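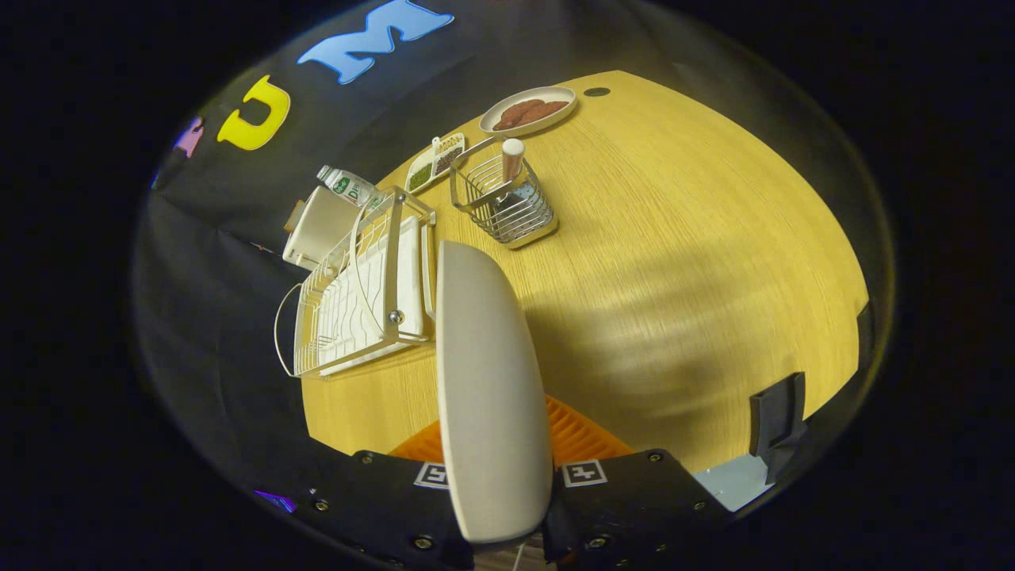

two on a plate

Headaches every afternoon since cutting sugar, normal??

I'm on day 9 of no added sugar and my mornings are great, but by 3 pm my head is pounding and I'm snapping at everybody. I switched to the Pekero protein shake for breakfast and gave up my two sodas a day. Does this pass or am I doing something wrong?

3 answers

Were those sodas regular cola? Then you quit caffeine too! I did the same thing in August and felt awful for over a week. I had a small black coffee with lunch and cut down from there. Also eat more at breakfast, one shake would never hold me till noon. If it keeps up I'd ask your doctor.

drink more water

I'd check the label on that shake, I went through three brands before I landed on Surkex and some of them are sweeter than you'd think. My afternoon slump got better once I added a real snack, up to 40 almonds (ok that's a lot, but I was hungry lol). Hang in there, week two was way easier for me.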